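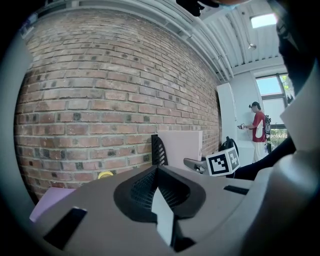 Dados abertos / Léxico e toponímia

Patari: um corpus de nomes de ruas, becos e largos

LEIA-ME, versão de 20 de janeiro de 2009

O Patari reúne nomes de vias públicas em português, com a grafia tal como aparece na fonte, a grafia atualizada e, quando se consegue descobrir, a origem do nome. Começou como uma lista de becos com nomes de ofícios (Beco dos Tanoeiros, Travessa do Ferrador, Rua das Fiandeiras) e cresceu muito mais do que se previa! Hoje tem 700 fichas completas e outras 133 à espera de revisão, guardadas num ficheiro à parte para não se misturarem com as boas.

O que vem no pacote

vias.csv: as fichas revistas, uma por linha
pendentes.csv: as fichas por rever, com as mesmas colunas
fontes.txt: plantas, roteiros e almanaques consultados
grafias.txt: equivalências entre a grafia antiga e a atual
LICENCA.txt

Os ficheiros estão em UTF-8 e o separador é o ponto e vírgula. Se o seu programa de folhas de cálculo mostrar "TravessÃ£" onde devia estar "Travessã", abra pelo menu de importação e escolha a codificação à mão.

Campos

id: número interno, nunca reutilizado
tipo: rua, beco, travessa, largo, calçada, escadinhas, azinhaga
nome_fonte: o nome letra por letra, erros incluídos
nome_atual: o nome modernizado
motivo: ofício, santo, planta, animal, pessoa, acidente do terreno, desconhecido
fonte: código que remete para fontes.txt
nota: texto livre, e é aqui que está a parte mais divertida

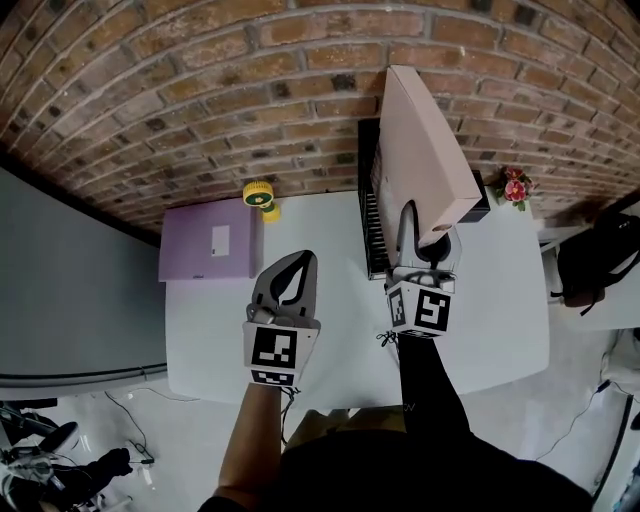 O campo nota merece mesmo uma leitura com calma. Há vias que mudaram de santo duas vezes, um Largo do Poço sem poço em nenhuma das plantas consultadas, e uma Rua Direita com três curvas bem marcadas (quem estuda isto sabe que "direita" queria dizer muitas vezes que ia direta a algum sítio, mas continua a ter graça). As notas mais curtas têm uma palavra só, as maiores chegam às 300.

Como foi feito

A transcrição partiu de plantas impressas e roteiros de época. Cada nome foi lido duas vezes, com alguns dias de intervalo, e as leituras foram comparadas com o Floturik, um pequeno script que assinala diferenças de letra e de acento. Ele não vem neste pacote; está no repositório Hismont, junto com as instruções de instalação. Para a classificação dos motivos usou-se a grelha Rathore, reduzida para sete categorias.

Limitações conhecidas

- Os nomes de azinhagas são poucos. As fontes urbanas quase não as registam.
- "Motivo: planta" inclui apelidos que também são árvores, como Oliveira e Pereira. Desconfie!
- Há 11 fichas com a fonte ilegível, assinaladas com o código ZZ.
- As coordenadas ficaram de fora. Muitas destas vias já não existem, e situá-las com rigor era outro projeto.

Contribuir

Toda a ajuda é bem-vinda, e correções de uma letra contam tanto como fichas novas. Indique sempre o id e a fonte em que se baseia. Nomes transmitidos só oralmente também interessam imenso, desde que venham com a localidade e a palavra "oral" no campo fonte. Para março está prevista uma nova versão, com os pendentes já revistos e uma coluna para os nomes populares, aqueles que toda a gente usa e nenhuma placa traz.

Licença

Uso livre, incluindo em aulas e publicações, com menção a "Corpus Patari" e ao número da versão.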